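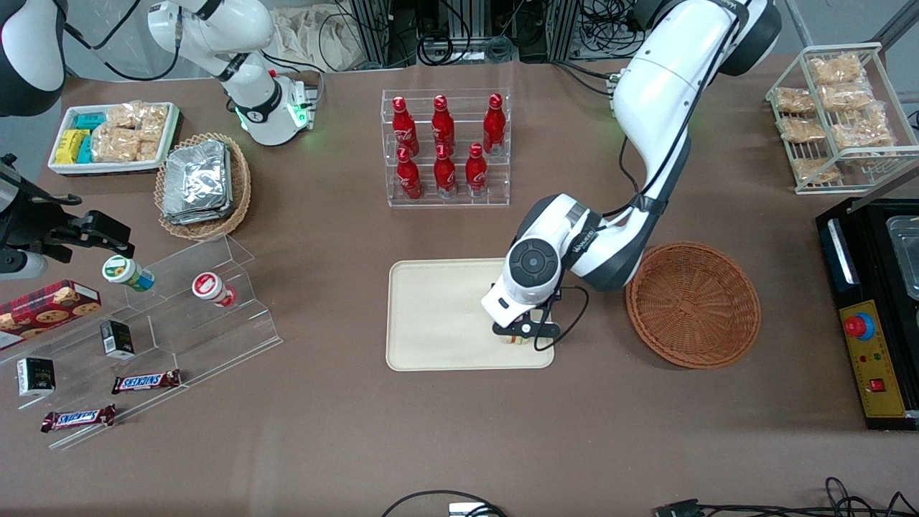
Photos: Eledis / Wotora

The snack table at Marchand, Draltholm

January 14, 2022 | By the Wotora editors
62 shares | 3 comments

Our readers in Draltholm have asked us several times to show more of the small shops, and less of the big ones on the ring road. So we begin this year with Marchand. It is the kind of place where you go in for one thing to eat and come out with something for the kitchen also. The shop has been open since May, and it already has its regular people in the morning, who know very well what they want and do not like when it is moved.

For this gallery we stayed with the goods on one table. It is a plain brown-grey top, and what we like is that every kind of container has been used to give the things some order: a tray, a basket, a clear stand with steps.

The white tray is shared between wrapped brown bread and cleaning sponges in teal and yellow. Some of our older readers will remember the village stores where bread and soap were neighbors on the same shelf, and for us it has the same feeling. On the clear steps there are small cups, one with a red lid and one with a green ring on the lid, and at the side is a red box of chocolate chip cookies. The silver package got the wicker basket for itself.

We must say a word about baskets in general, as we received 200 messages after our gallery on market stalls and a surprising number were on this subject. Many people think that a basket is only decoration. We do not agree. A round basket with a raised rim keeps a soft package in its place, and it can be carried to another table with one hand. It also makes a simple lunch look like somebody has prepared it for you.
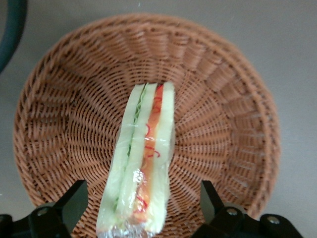 The sandwich is a different question – here it is important which side is up. When it lies with the cut edge to the customer, you see the green of the lettuce and the orange-red of the filling between the slices, and you can decide quickly if it is for you. With clear wrap this works well. With paper wrap you need a label, and labels are often too small to read without glasses.

If you want to try this at home, for a birthday or for a long working day, take a low basket in a natural color and do not fill it too much. Cookies are better in their box until the guests come. Small cups like to have a step or a little shelf, otherwise they disappear behind the bread.

Marchand is on the street behind the old post office in Draltholm. There is space for bicycles in front. Parking is difficult before noon, and we recommend to come on foot if the weather permits.

More of our galleries from Draltholm will follow. The next one is from a hardware store – we are still choosing the pictures.

Viewed 3425 times | 637 likes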